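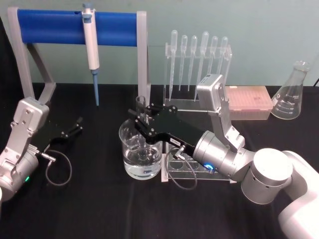

Avmont Opens Sign-Up for Free Home Water Testing in Macedo

MACEDO, 13th January – If your house draws its water from a private well, Avmont would love to hear from you. Our free testing program is back for its second winter, and this time we have room for 468 households, with sign-up open now and bottles going out in February.

"People are fond of their wells, and quite right too," said Elżbieta Mazurek, who runs the program. "But a well is a bit like an old car. You get used to how it behaves, and you stop checking."

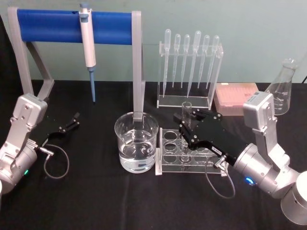 Pipette stand on a lab tabletop.

Each household gets a bottle, a prepaid box and a page of plain instructions. Results come by mail within 20 days, covering nitrate, lead, hardness and four other measures – seven in all – and Simão Brandão will gladly go over them with you by phone, for as long as you like.

Forms are at the Avmont front desk and at Macedo town library.

Press contact: Stavros Stergiou, Avmont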